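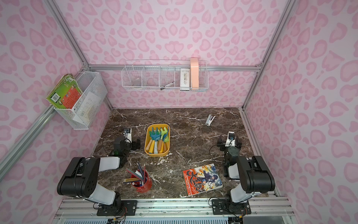

Spikes, part four: the plate change

I have now had a full season on the Stestetti soles and can write up the wear figures I promised in the spring. For anyone arriving without the earlier posts, I play second base in a weekend league, I keep a log of every innings, and I am looking for a shoe that lets me push off to my left without the front foot sliding.

The log covers 351 innings, including pre-season friendlies. I play on two surfaces. Flosov Park has a proper skinned infield with a high clay content, raked before each game and rolled when someone remembers to book the roller. Petrauskas Field is a school ground with a grass infield and dirt cut-outs at the bases, and the dirt there is closer to builder's sand. A stud that bites at one will skate at the other, which makes any single figure for grip of limited use. I have kept the two sets of notes apart.

Wear first. I measured stud height with a depth gauge at the end of each month, always at the same points, after brushing the sole and leaving it overnight. The inner front stud on the right shoe lost 2 mm over the season. The same stud on the left lost less than I could measure with confidence. That matches how I move. My first step to the left comes off the inside edge of the right foot, and the left foot mostly arrives flat. The heel studs are close to new. I could probably have saved weight by leaving them off, but the backhand play needs a hard stop on the heel and I was not willing to test it in a game.

Grip is harder to put a number on. I tried pulling the shoe across wet clay with a luggage scale and got readings that varied more between pulls than between shoes, so I dropped that. What I used in the end was a simple tally: each ball hit to my left, did the push-off foot slip, yes or no. At Flosov the slips were rare after April. At Petrauskas they carried on all summer and got worse once the ground dried out. Longer studs made no difference there. The sand moves as a layer and the shoe goes with it.

Irja Honkanen, our shortstop, wears the moulded Irkix pair and has done for years. She kept the same tally for me over the second half of the season. Her slip rate at Petrauskas was lower than mine, with shorter studs and more of them. I had assumed that fewer, longer studs would reach the firmer ground underneath. They don't reach it, or there is none to reach. She also takes a shorter first step than I do, and I have no way of separating that from the shoe.

A correction to part three. I wrote that the replacement plate for the Stestetti was held by 5 screws. The older plate is. The newer one has one fewer, and the holes do not line up, so the two cannot be swapped. Thank you to the reader who bought the wrong one and wrote to me politely.

On the double play pivot, several people asked whether stud wear affects the turn. I went back through the log and there are too few turns in it to say. I have started a separate column.

Plan for the winter: indoor footwork from December, in flat shoes, with the aim of up to 1,000 left-side first steps before we go back outside. I will try the shorter step in those sessions. If the slip tally at Petrauskas drops in April with the same soles, I shall put it down to the step, and the Irkix pair can wait another year.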